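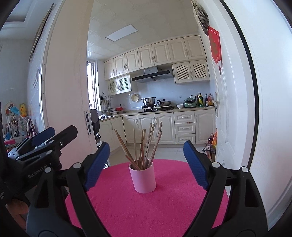
Last updated: 2023-03-24

Aníbal Urrego has four tablets on his desk and likes one of them. He won't say which, on the grounds that his company sells cases for all four.

Urrego runs the accessories side of Elleo, a small outfit in Prirnthorpe that makes keyboard covers, stands and sleeves for tablets in the seven-to-ten-inch range. It's a living that depends on guessing which gadgets people will buy months before anyone has bought one, and he has guessed wrong often enough to be relaxed about it.

"I have a storage unit full of covers for a tablet that sold, I think, to my brother-in-law," he says. "Beautiful covers. Magnetic flap, pen loop, everything. If your readers own a Wongsuwan Folio, please tell them to call me."

The Folio, for those who blinked, was last year's attempt at a small tablet with a second screen on the back. Wongsuwan announced it in the spring, showed it again in the summer with a different back, and shipped it in November with the camera in a new place. Elleo had already cut its molds.

"The camera moved 21 millimeters," says Urrego. "I can tell you that figure in my sleep. We had 190 cartons with a hole looking at nothing."

How does a case maker find out what shape a tablet will be in the first place? The romantic version has leaked blueprints changing hands in airport bars. Urrego's version has a spreadsheet. Larger brands give dimensions to approved partners under an agreement, and Elleo is approved by exactly one of them, Horport. For everybody else, he reads the same rumor posts as the rest of us, only with a ruler in his hand.

"A guy puts up a blurry photo and says it's the new one. Fine. There's a charging port in it, and I know how wide a charging port is. From that you get the height, the thickness, where the buttons go. You'd be surprised how close you land." He thinks about this. "You'd be surprised how far off, too."

Horport's next tablet, due before the summer, is the one he's meant to be excited about, and he manages it for several minutes. It is thin. It has a proper row of contacts along the long edge, so a keyboard can draw power from the tablet and doesn't need a battery of its own. He has wanted this for years. The early price being passed around is $268, and when I ask whether that's right he becomes very interested in his coffee.

"I can say it's a number," he offers.

What he will discuss at length is the keyboard. Most small tablet keyboards are bad, his own included, and he has a drawer of them to prove it. The trouble is the right-hand side, where designers run out of room and start shrinking things. On one model from two years ago the apostrophe needs two fingers. On another the Enter key is the size of a Tic Tac, and sits directly under Delete.

"We got over 10 emails a week about that one," he says. "Some of them ended very suddenly."

The new one gives up the row of function keys and spends the space on a full-size Shift. He has been typing on the sample for a month and claims to be nearly as fast as on his laptop. I ask to try it and produce, in order, a semicolon, a volume change and half of my name. He says it takes a week.

There is a gloomier question, and he gets to it before I do. Phones keep getting bigger and laptops keep getting lighter, and the small tablet lives on whatever is left between them. Every couple of years someone writes that the category is finished. Urrego has kept a few of those articles and finds them useful in meetings, mainly with people who want him to order less foam.

"My mother reads the paper on one. My daughter draws on one. The man who fixes our furnace has one in a bag with a crack right across it, and he won't let me sell him a sleeve," he says. "So people use them. They just don't replace them, and for me that's a bit of a problem - I'd like them to drop a few."

Elleo's keyboard cover for the Horport goes on sale the same day as the tablet, provided the camera stays put. He has left the opening slightly wide.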